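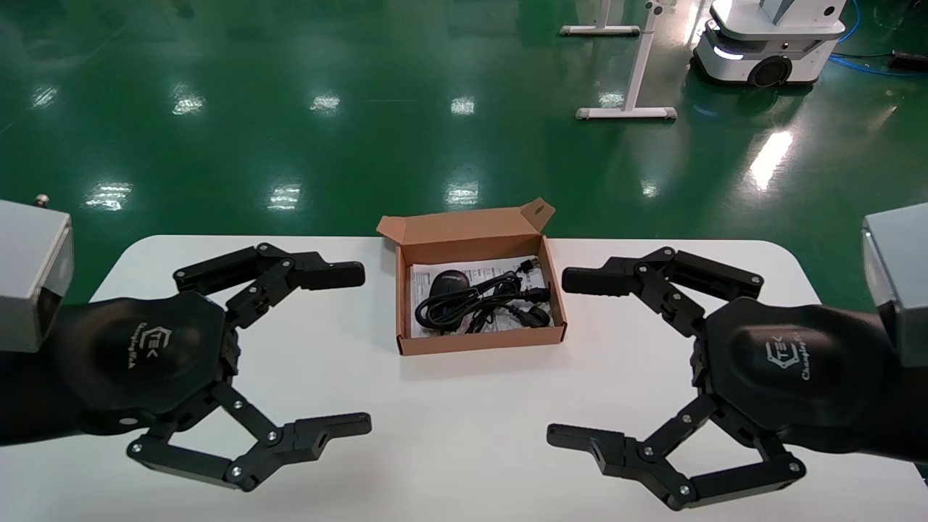

Hiu-tung Fu asked under the last post why we don't just record 2,000 runs of one task and train on that. We tried it in October. The policy learned the task and very little else, and small changes in starting position broke it.

The current set for Skestolen is split by object layout. We have 372 episodes so far, of which 135 are two-arm. Each one stores joint positions, gripper opening and all camera streams on a shared clock. Failed grasps stay in, with a label.

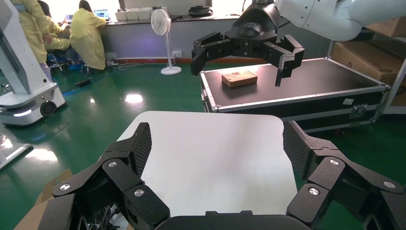
Labeling is slower than recording. I cut each episode at contact and release, then check the cuts against the gripper current. A batch of 64 takes me most of a day. Next on the list is clock drift between the wrist streams.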